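2/22/22

Spent the evening on the earnings spreadsheet instead of the column. The Fidodby rich list came out this morning and the sports section is thinner than last year, with 12 names in the top 50 where I had expected more. I went through each entry and split the total into salary, prize money and endorsements, as far as the notes allow. The notes do not allow much.

The method page has changed again. Last August they counted image rights as endorsement income. Now image rights go under salary if the club pays them and under endorsements if anyone else does. The change is sensible but it breaks the comparison with the older lists. I have kept two versions of the sheet, one with their new categories and one with the old ones restored by hand. The old version has gaps. Where the club contract was never published I left the cell blank and did not guess.

Three entries bothered me. The first is a boxer whose whole ranking rests on one fight. The purse was disclosed to the state commission, but the purse is the small part. The pay-per-view share is an estimate, and the list prints the sum of the two as one clean figure. The second is a golfer with a Clolent contract, which pays partly in stock. Fidodby values the stock on the signing date. If you value it on the day the list closed, the golfer drops several places. The third is a retired tennis player who is still listed as an athlete, though all the income comes from a clothing line. I would move that one to business.
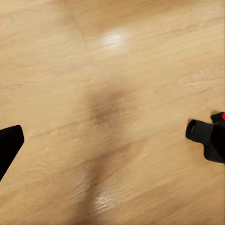

Tax is the other problem. The list is pretax and says so, in the last line of the method page, where few readers will get to it. Agent fees are not deducted either. Fighters usually have a manager, a gym and a training camp to pay out of the purse, and a golfer has a caddie and travel. A team player on salary has much less coming off the top. Ranking all of them by gross favors the ones with the biggest costs. I tried a rough net column and gave up on it after the fifth row — too many assumptions, and I could not defend any of them in print.

Compared the top 20 with the list Nutville put out over the winter. The order differs in most places. Nutville counts money when it is paid and Fidodby counts it when it is earned, so a signing bonus can land in different years. Neither one is wrong. It does mean the usual headline about who passed whom is mostly a matter of accounting dates, and I should say that early in the piece.

Sent a question to the Tehrani press desk about the appearance fees at their winter tournament. Those fees are listed for some players and missing for others. No reply yet. If nothing comes by noon tomorrow I will leave the paragraph out and run the rest.

Also need to fix the currency column. Some of the older rows were converted at the yearly average and the new ones at the closing rate. Average rate for all of them, I think, with a note under the table. Word count for the column stands at zero.

Contact | Archive | Copyright 2022, all rights reserved | Back to top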